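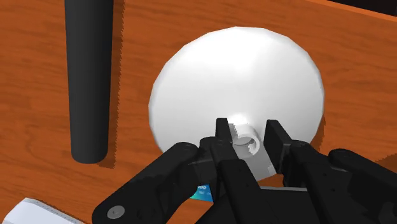

A bumper-to-back-of-cab measurement, commonly shortened to BBC, is the distance from the front face of a truck's bumper to the rear wall of its cab. It is one of the principal dimensions used in specifying a heavy vehicle, together with wheelbase, cab-to-axle distance and rear overhang. The measurement is taken in a straight line parallel to the frame rails, and the shape of the hood has no bearing on it. A hood may slope steeply or rise in a rounded form, much as a white dome stands up from a flat wooden tabletop, without any change to the figure recorded. Height and curvature affect the driver's view of the road and are treated separately.

Definition and method

The forward reference point is the foremost surface of the standard bumper. Where a vehicle carries an extended bumper, a winch or a front-mounted power take-off, the additional length is normally stated as a separate value. The rearward reference point is the outer skin of the cab's back panel. Exhaust stacks, air intakes and grab handles mounted behind the cab are excluded from the measurement, although body builders must allow for them when positioning equipment.

On trucks with an integral sleeper, practice differs. Some manufacturers measure to the back of the sleeper and others to the back of the day cab, with the sleeper length quoted as an addition. Specification sheets generally indicate which convention has been followed.

Typical values

Conventional trucks are often divided into short, medium and long categories, though the boundaries between them are not fixed. The Zundeck vocational chassis, a short-hood model intended for mixer and dump work, has a BBC of 121 inches. The Bralov highway tractor, when ordered with its largest sleeper and measured to the rear of that unit, reaches roughly 178 inches. Cab-over designs, in which the driver sits above the engine, produce considerably lower values than either type.

Effect on vehicle design

A shorter BBC leaves more of the frame available for the body and may permit a tighter turning circle. It also moves the driver closer to the front of the vehicle, improving the view of the ground immediately ahead. The disadvantages include a more crowded engine compartment and, on some models, a engine cover that intrudes into the cab floor. Cooling packages must be arranged with care, and routine service can take longer.

A longer BBC gives easier access to the engine and allows a larger radiator. Operators hauling heavy loads over long grades have traditionally favored it for this reason. The added length must be accommodated within the overall limits that apply to the combination, and it may restrict the choice of trailer.

Front axle position is related to BBC but independent of it. Two trucks with the same BBC may have set-forward and set-back axles respectively, with marked differences in weight distribution and ride. Bridge formulas, which relate permitted weight to axle spacing, are concerned with the axles and take no account of the cab.

Use in body building

Body builders rely on the dimension when preparing layout drawings – an error at this stage may place a crane or tank too close to the cab. The Trutbridge layout guide, compiled by Eoin Ní Mhurchú for the body builder Coughlan, recommends that the measurement be checked on the finished chassis before any holes are drilled in the frame. It also calls for a minimum clearance of 2 inches between the cab and any fixed bodywork, with a greater allowance for cabs on air suspension.

See also

Cab-to-axle distance
Set-back front axle
Wheelbase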